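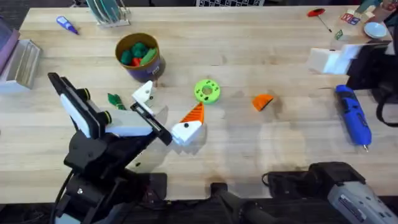
*Bench cell with both arms, green ring flange on the table.*

**Ticket:** Right gripper closes short after finger change
**Site:** Sokia, bench cell 2
**Opened by:** Hazel Iwasaki
**Assigned to:** Anas Badawi
**Priority:** Normal
**Status:** Closed

**Reported problem**

After the orange ribbed fingers on the right arm were swapped for a new pair, the gripper reports "closed" before it reaches the commanded width. Picks on the ring flange fail on the first try more often than not. The ring slips out during the lift and lands flat. Left arm works normally with the same program. Controller software is Suviseo, unchanged since February. No error code is raised, only the position warning in the motion log:

`grip_r: target not reached, stall flag set, continuing`

Already tried by the operator:

- Power cycle of the right arm and of the whole cell
- Grip force raised one step, then put back
- Old program version loaded, same result

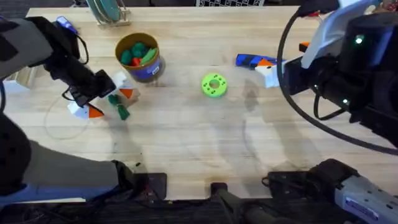
Wano, November 3, 2020

Went through the log export first. The stall flag shows up on 23 of the last 90 closes, all of them on the right arm. Motor current climbs early, at the same point of travel each time. That points to a mechanical stop or a bad zero. A worn drive would give more scatter.

Ran the right gripper by hand with motor power off. Travel is smooth on the open half and gets stiff near the end. Cable loop at the wrist has enough slack through the full wrist rotation and does not pull on the housing. Connector reseated anyway, no change.

Swapped the gripper cables between the two arms. The fault stayed with the right gripper, so wiring and the controller channel are ruled out. Cables put back as found.

Asked Hazel for the part number of the new fingers. They came from the El Ouafi batch, which is printed slightly thicker at the base than the earlier ones. The base of each finger touches the other before the tips do.
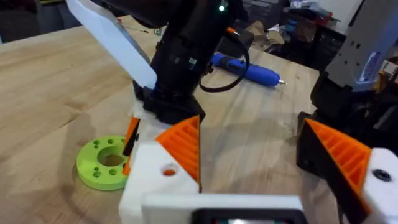 ### Repair

1. Opened the gripper fully and cut motor power.
2. Backed out the screws in the white housing and pulled both fingers.
3. Measured the finger bases. Both are over the drawing size on the inner face, one more than the other.
4. Dressed the inner faces with a flat file until the pair closed at the tips first. Ribs not touched.
5. Refitted the fingers. Tightened the screws evenly, a little at a time on each side.
6. Power on, deleted the stored zero for `grip_r`, ran the homing routine twice. Both runs gave the same value.
7. Grip force left at the original setting.

The stored zero was also wrong. It had been taken after the swap with the thick bases in contact, so the controller treated that point as fully closed. Filing the fingers without homing again would have left the fault in place.

### Test

Test program uses the ring flange only, with an approach from the near side, close on the rim, lift, hold, and set down.
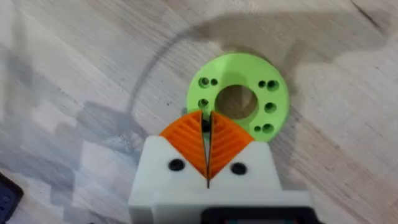
Run length was set to 500 cycles at normal speed, with the stall flag changed from "continue" to "stop" so that a short close would halt the arm. The run finished with no stop. Closed position drifted by less than the warning limit.

Stall flag left on "stop" for the right arm. Hazel to decide whether the left arm gets the same setting.

### Follow-up

- Remaining fingers from the El Ouafi batch are to be checked at the base before fitting. Bag marked.
- Homing added to the finger change sheet as a required step after refitting.
- Screw check at 3,000 cycles, both grippers.
- The left gripper still has the older fingers. Leave until worn.

**Reply, H. Iwasaki:** Right arm back on the normal program, no warnings in the log. We will set the left arm to "stop" as well at the next finger change. OK to close.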